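Why Does the Bottom Get Scratched First?
The Kiden Book of Dull Things, part 34

A bin is a box with no lid and low expectations. You put things in it, you take things out of it, and in between it sits there. You would think that a thing with such an easy job would stay looking new for a hundred years.

It does not. Look inside any big bin that gets used a lot and you'll find scratches, and most of them will be on the floor. To find out why, we need to talk about gravity, grit and people who drop things.

Gravity is the pull that brings everything down to the ground, including you, when you were only trying to carry two glasses of juice at once. Anything you let go of inside a bin heads for the floor. If it hits a side on the way, it usually just bumps it and keeps going. The floor is where it stops, so the floor takes the hit.

Then the thing gets dragged. Very few people lift an object straight up out of a bin like a crane. They grab a corner and pull. The object scrapes along, and a line gets left behind.

What is a scratch, anyway?

A scratch is a tiny ditch. Something hard has pushed into something softer and plowed some of it out of the way. Your fingernail can make a ditch in a candle but not in a steel spoon. (Please don't test this on the good candles. The author was 45 when she last tried it and still got into trouble.)

Grit makes everything worse. Sand is very hard for its size, and there is sand everywhere, mostly in your shoes. When a grain gets caught under a box that is being dragged, it works like a very small, very rude pencil.

Why do scratches look pale?

A smooth surface bounces light in one neat direction, the way a mirror does. The rough edges of a scratch throw light all over the place, and some of it reaches your eyes from almost any angle, so the line looks lighter than what's next to it. If you put hundreds of tiny scratches close together, you stop seeing lines at all and get a cloudy patch. The same thing happens to old lunchboxes and to the glasses of people who clean them on their sweaters.

With paint, there's a second reason. Paint is a thin coat, and bins are not gentle with their clothes. Rub the same spot often enough and the coat wears through, and then you're looking at whatever was hiding underneath.

Why do some bins have sloping sides?

A slope makes the top wider than the bottom, so it is easier to aim at. It also sends small things sliding back toward the middle. In a bin with straight walls and square corners, the last marble always goes and stands in a corner like a guest who knows no one at the party.

Pale scratches and cloudy rubbed bits run all over a bin floor, between sides painted dark gray:
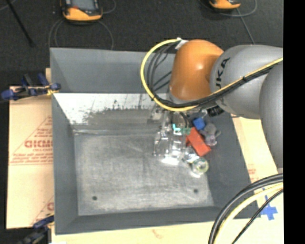 Severyn Mykhailiuk wants to know why you can't just rub the scratches out. You can, a little, but polishing works by wearing down the ground on both sides of the ditch until it is level with the bottom. You end up with a smoother bin and slightly less of it.

Try it yourself

You need an old baking tray (ask first, and point at the exact tray), a flashlight and a dark room. Lay the flashlight down so the light skims across the tray. Now hold it high and shine it straight down. Which way shows more scratches? Draw both, and write down what you think made the longest one.

Next time, in part 35: Why Is There Always One Sock?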